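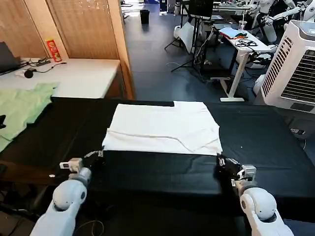
Keeping white cotton white

White T-shirts, tea towels, pillowcases and singlets all go the same way in the end. They turn grey or a bit yellow, and most people blame the age of the cloth. A lot of it is washing habits and water, and most of it can be put right at home with things from the supermarket.

Sort by more than colour

Whites go in with whites, and everybody knows that part. Pale grey, cream and pastel things are the ones that sneak in, and they do shed colour, a little every wash. Give them their own load. Keep heavy towels out of the T-shirt load as well. Lint settles on smooth cotton and dulls it, and the towels hold so much water that the shirts don't get rinsed well.

Check pockets for tissues. If one does get through, don't rewash the load. Dry everything first, shake it hard outside, and the bits come off.

Don't overfill the drum

You should be able to put your hand in on top of the dry clothes without forcing it. In a top loader, the clothes should move down and come back up while it's running. If the same sleeve is sitting on top after a few minutes, take some out.

Use less detergent

The grey film on old whites is often leftover detergent with dirt stuck in it. To test, put a clean, dry tea towel in a bucket of hot water and swish it around. If the water goes cloudy or slippery, you've been using too much, or the machine isn't rinsing properly. Run the next few loads with half the usual amount and an extra rinse.

Front loaders use a lot less water than top loaders and need less detergent again. Powder generally does better on whites than liquid, as most powders have an oxygen bleach in them and most liquids don't. In a cold wash, dissolve the powder in a jug of warm water before it goes in.

The overnight soak

This is the one I use for whites that have gone properly dull. You need a plastic bucket or a laundry tub, hot water from the tap, and plain oxygen bleach (sodium percarbonate, sold as soaker powder).

Fill the bucket with enough hot water to cover the clothes. Put in the powder at the rate on the pack and stir until it has dissolved. Add the clothes and push them under. A dinner plate on top keeps them down. Leave overnight, then wash as normal on warm.

Don't put a lid on tight. The mixture gives off gas. Don't keep leftover solution in a bottle for the same reason, and tip it down the sink once it's cool. Wool and silk should never go in.

If the water is brown in the morning, it's working, and a second soak is worth doing on very tired things. I had a set of pillowcases from my mother's linen cupboard that took three goes.

Washing soda and hard water

If you're on bore water or live somewhere the kettle furs up, minerals are part of the trouble. Add half a cup of washing soda to the drum before the clothes go in. We were on tank water at Kirnitz for years and never needed it. When we moved to Uslow the shirts went grey by August, and washing soda fixed most of that.

Washing soda is a different thing from bicarb soda. It's stronger, so wear gloves.

Yellow underarms

Chlorine bleach makes these worse. The yellow comes from sweat and antiperspirant, and bleach tends to set it. Try this instead:

2 tablespoons bicarb soda
1 tablespoon dishwashing liquid
Enough 3% hydrogen peroxide from the chemist to make a paste

Rub it into the inside of the underarm with an old toothbrush, leave for an hour, rinse, then wash. Make only what you need, as it doesn't keep. For stiff, waxy build-up, soak the patch in white vinegar first and rinse it out well before the paste goes on. Vinegar and chlorine bleach must never be used together, and that includes one straight after the other in the same tub.

Let antiperspirant dry before you put the shirt on and there'll be less of it to deal with.

Collars and necklines

Rub a bar of plain laundry soap along the damp neckline before the shirt goes in the wash. Leave it while you sort the rest. It takes a few seconds a shirt and saves a lot of soaking later on.

Bohdan Karpenko, who ran the laundry at the Kandasamy guesthouse, taught me to use cheap shampoo on collars when there's no soap bar handy. It's made to shift hair oil, and a collar mark is much the same thing.

Blueing

Old-fashioned laundry blue does still work. It doesn't clean anything. It puts a trace of blue in the cloth so the yellow doesn't show. A few drops in a full bucket of cold water is plenty — always mix it in before the clothes touch the water, or you'll get spots. If you do get spots, a soak in oxygen bleach will usually fade them.

Drying

Sun is the best whitener there is and it costs nothing. Hang T-shirts by the hem with the pegs at the side seams, so there are no peg marks on the shoulders. Wipe the line down with a damp cloth first. A dusty line leaves a grey stripe that's very hard to get out.

If you use a dryer, check stains before the shirt goes in. Heat will set most of them. Clean the lint filter every load.

Folding and storing

Fold only when the cloth is completely dry. Seams and necklines are the last to dry, so feel those. Cotton put away damp gets a musty smell and sometimes small black mildew spots, and the spots rarely come out fully.

For anything going into storage, leave out the starch and the fabric softener. Starch attracts silverfish and softener can yellow. Bare timber shelves will also mark white cotton over time, so line them with acid-free paper or an old clean sheet. Refold stored linen along different lines every so often, or the creases turn yellow and wear through.

Clean the machine

A dirty machine can't wash anything white. Once a month, run it empty on the hottest cycle with a scoop of oxygen bleach in the drum. On a front loader, pull back the rubber door seal and wipe inside the fold. Take the detergent drawer right out and scrub it in the sink, and look up into the space where it sits, which can be black with mould. My old Brullent had a small filter behind a flap at the bottom front. Put a towel down and a shallow tray under it before you unscrew it, because a fair bit of water comes out.

When to give up

Cotton that has gone thin and grey with no change after two soaks is worn out. Cut it up for dusters. Old T-shirts are the best thing there is for windows and for polishing shoes.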